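Cups and bins: sorting the Felldale picnic store

Gallery page, last updated Sunday, March 31, 2024

The picnic store at Felldale has been on the list for a proper sort since last July. It holds everything that goes out to the oval and the river reserve for shared lunches: cups, plates, jugs, serving spoons, tablecloths, tea towels and the bins all of it travels in. Over the years things were put back wherever there was room. Cups ended up under tablecloths, lids lost their containers, and people setting up a lunch for 38 would open four bins to find enough to drink out of.

The sorting is now mostly finished. The notes on this page cover the cups and the bins. Plates and serving gear will get their own page when the shelving at the Grikness end is done.

What was there

We pulled everything out onto trestles first and put like with like. Cups took up the most space. There were stacking tumblers, mugs with handles, a set of enamel ones that had come from a caravan, and a great many odd singles. Most of the singles were sound. A few had hairline cracks near the base that you could only find by running a thumb around the inside, and those went straight out.

Some of the tumblers had been stacked while damp and were stuck fast. Standing the bottom one in warm water with cold water in the top one freed nearly all of them. Two would not move and were left to soak overnight. They came apart in the morning with a twist.

Stains were the other job. Tea marks came off with bicarb on a damp cloth. Cordial took longer, especially in the paler cups, and a couple still have a pink line about the middle that no amount of scrubbing will shift. They are clean and they have been kept.

Sorting by colour

The old system was by size, which nobody followed. We have gone to colour. Each colour has its own place on the shelf, and anyone unpacking after a lunch can see where a cup belongs without reading a label. It also makes life easier at the table. A family can take the one colour and keep hold of their own cups through the afternoon, and we wash fewer as a result.

Blue and green were the biggest groups. Red was short. Orange was somewhere in between, once the ones that had drifted in with the red were pulled out. In poor light the two are easy to mix up, so orange and red now sit at opposite ends of the shelf with the greens between them.

White cups are kept for hot drinks and live beside the urn.

The bins

There were two kinds of bin in the store. The older ones are metal, and the newer ones are plastic tubs with clip lids, bought from Kokkinos when the roof was being repaired and everything had to be moved in a hurry. The tubs are lighter to carry and keep the dust off. The metal ones hold their shape when stacked and can be hosed out on the grass.

We have kept both. Metal bins are for loose gear going to and from the wash, when things are being put in and taken out all day and a lid would only be in the way. Tubs are for storage and for anything travelling in the back of a ute.

A few points that came up while packing:

Stack cups no more than 8 high. Any taller and they lean, and the bottom ones start to stick again.

Put a folded tea towel in the base of a metal bin before the cups go in. It cuts the rattle on the Sidham road and stops the rims getting scuffed.

Leave cups upside down on the rack until they are fully dry. On a humid day this can mean overnight.

Jugs go in last, handles facing the same way.

Don't put cutlery in with cups. Forks scratch, and small spoons get lost inside the stacks – we found three in one tumbler.

Labels

The masking tape labels had gone brown and were falling off. We have replaced them with luggage tags tied to the bin handles, written in paint marker. The tag says what the bin is for and what should be in it when it comes back. If you take something out for longer than a weekend, please write it on the sheet inside the door. The pencil is on a string.

The plastic tubs have a card inside the lid as well. This was done after the outside labels on two of them were swapped over, and a lunch at the river reserve was supplied with a great many tablecloths and nothing to drink from.

What we still need

More red cups, if anyone is clearing out a cupboard. They don't need to match. Handled mugs are always useful, particularly the shorter ones that fit under the urn tap. We have enough plates and far too many jug lids.

We are also looking for a drying rack with wider spacing. The one in use was made for saucers and the larger tumblers tip forward out of it. Something with pegs would be better. If you have one sitting in a shed, it doesn't matter if the coating has worn off the ends, as we can put caps on them.

There is room in the store now for 100 cups with space left over for the jugs, so please hold on to anything good you were thinking of throwing out. Glass is the one thing we can't take. It isn't allowed at the river reserve and we would rather not keep two sets.

Borrowing

Cups and bins can be borrowed for birthdays, working bees and school events. Bring them back washed and dry, in the same bin they went out in. If the bin itself is muddy, hose it out and turn it over to drain before it goes on the shelf – the lower shelf has swollen at one corner from water sitting under a bin over winter.

If a cup gets lost, let us know the colour. There is no charge for one or two. We only want to keep the numbers even so that the next person isn't caught short at a big lunch.

Gallery

Orange cup, grey metal bin.
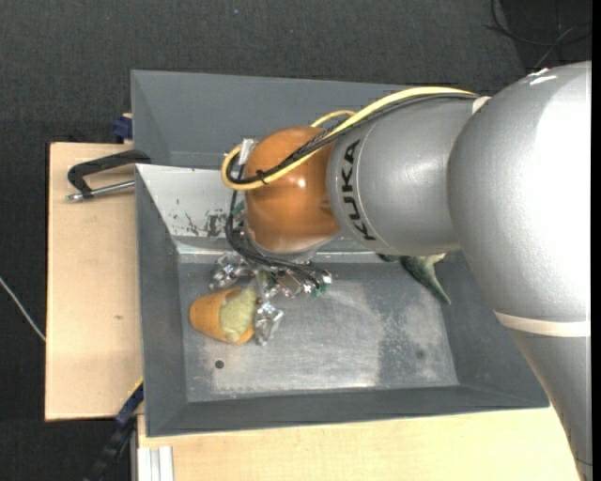

We do ours by colour as well and it has worked for years, except for yellow. Everyone's kids want yellow. I'd put the yellow ones out last or they all go in the first ten minutes and the rest of the stack never gets touched. Also, I have a peg rack in the garage you can have. It's missing one foot but it sits flat against a wall. I can drop it at the store next time I'm over your way.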